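Ticket 62 – Kitchen rule sheet, request to sign off
Opened 6/8/19, Clestska site
Status: open

The Nosel rule sheet says the dishwasher door counts as an obstacle whenever it's down, and the arm must stay 40 cm clear. I doubt whoever wrote that has ever loaded one.
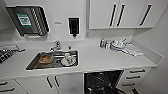
I asked in January where the 40 came from and got a link to the same sheet. Until there's a source I'd call it a guess – and I won't sign a guess.

Second item, the bench check. The sheet wants 50 clean grasps on one bowl before any kitchen work. One bowl, one table. What does that prove about a saucer?

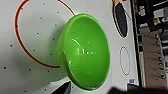 Arben Dimitriou: Not much, but it catches bad finger alignment. Keep the 50, add a second shape. I'll ask Merton for the source of the clearance figure.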